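Listport
Home Lists Threads Authors Help Log in
Search this list... All dates Go

Re: What has changed on your floor?

Wow, so many good questions in one message! I'll answer in the middle of yours, because otherwise I'll forget half of them.

> We're a small home staging and storage outfit and we're looking at
> Clatum for the sorting side. Before I say a word to our crew I'd like
> to hear from someone who has lived with it. Did people lose hours?
> Do they hate it?

No hours lost at our place, and no, they don't hate it (there was a rough first month, I'll get to that). We're at the Ulloa site, 30 people across two shifts, and we've had the Clatum arms on the tidy-and-pack line since December. Before that, every tote that came back from a house went across a bench and somebody bent over it. All day! My back still remembers.

The arms now take the plain stuff: boxed goods, jars with lids, anything with a flat side. On a good shift they get through up to 2000 pieces. The people who used to do that have moved to what we call the room side, where they work out how a household's belongings should be grouped and stored, and then teach it. That last part is the bit I love. We have a hand-held gripper for it, so the person does the job the way they'd do it themselves.

> What does the teaching look like in practice? Our people aren't
> engineers and some of them are nervous about it.

Neither are ours! It's room work, on a rug, with the kind of things families own. You get soft toys next to little printed boxes next to flowers, and every one of them wants a different squeeze. 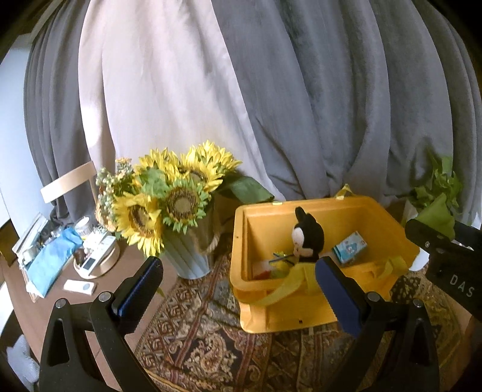

What changed for the people here

Pay first. Anyone who teaches gets a skilled rate while they're doing it, and that was agreed before the first arm was switched on. Please do it in that order. We nearly didn't, and the rough first month I mentioned was mostly about people wondering whether they were training their own replacement. Fair question, and it deserved a written answer sooner than it got one.

Second, the work is slower and more careful, and some people needed time to trust that slow was okay. We had 283 short tasks on the list when we started. I was itching to race through them, and a colleague who has packed for longer than I've been alive told me to sit down and watch how she lifts a toy out by the body so the ears don't get bent. I've been doing it wrong for years.

Third, sore wrists. The gripper isn't heavy, but holding one position is tiring, so we swap every 10 minutes. Put that in the plan from the start.

> Is there anything it's just bad at?

Straps and cloth. A soft handle flopping over the side of a box gives the arms fits, and folded fabric is still all ours. Leafy things too. We send those straight to a person and I don't see that changing soon.

We looked at Closero as well, and the demo was nice, but we'd have needed to rebuild the benches, so I can't tell you how it is to live with.

If your crew would like to come over and try the gripper for an afternoon, they'd be very welcome. Bring the nervous ones! Mornings before 11 are too busy, any time after that is fine. Just write to me off list with how many are coming so I can sort out parking.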